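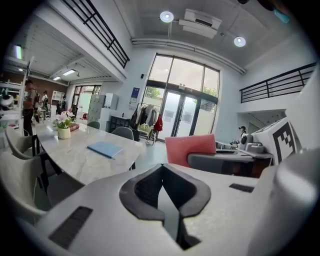

Sejam bem-vindos à sala comprida da Niltura, no primeiro andar da antiga tipografia de Drerkport! Há muito que nos pediam uma página assim, com mais vagar e menos plantas e medidas, e nós fomos adiando porque havia sempre uma cadeira a chegar ou uma tomada a mudar de sítio. Quem nos acompanha desde as obras lembra-se do chão levantado e dos 6 meses de pó. Agora trabalha-se, almoça-se e conversa-se ali todos os dias, e é assim, com a vida dentro, que gostamos de a mostrar.

A mesa
Branca, comprida, com tampo de mármore e veios de um cinzento muito claro. Discutimos muito este tampo (houve quem jurasse que ia ser frio no inverno, e a verdade é que em janeiro ninguém arregaça as mangas), mas a luz que ele devolve à sala compensa tudo. O caderno azul-claro ficou pousado a meio, ligeiramente de través.

As flores e os livros
Na ponta do fundo, um vasinho branco de cerâmica com flores cor-de-rosa e brancas e, logo ao lado, uma pequena pilha de livros castanhos. Regamos à quinta-feira, quando nos lembramos, e a planta tem sido de uma paciência enorme connosco.

As cadeiras
De um lado, as brancas, de costas curvas e pernas pretas de metal; do outro, as estofadas a cinzento. As cinzentas vieram do catálogo da Van der Linden e demoraram quase 2 meses a chegar, mas são as preferidas de quem fica até tarde – e também de quem só vem tomar café, para dizer a verdade toda.

O coral
Um encosto rosa-coral, bem vivo, à direita da mesa. No meio de tanto branco e cinzento fazia falta uma cor destas, e ainda bem que não fomos para o bege, que chegou a estar na lista da Gestton com três estrelinhas à frente!

A secretária
Cinzenta, com uma prateleira escura por dentro. Pede-se encarecidamente que as chávenas voltem para a copa.

As janelas
Caixilhos escuros, vidros altos em cima e portas duplas de vidro em baixo, com o verde das folhas a espreitar dos dois lados. Foi por causa delas que escolhemos a sala, ainda antes de sabermos quanto ia custar recuperá-las.

O charriot
Em frente aos vidros, cheio de roupa em branco, cinzento, preto e bege, com uma mala vermelha pendurada que se vê logo ao entrar. Já pensámos em mudá-lo para outra parede – mas onde é que as peças teriam uma luz destas?

A sala pode ser visitada à quinta-feira, da parte da tarde. Toquem à campainha de baixo, que a de cima continua avariada.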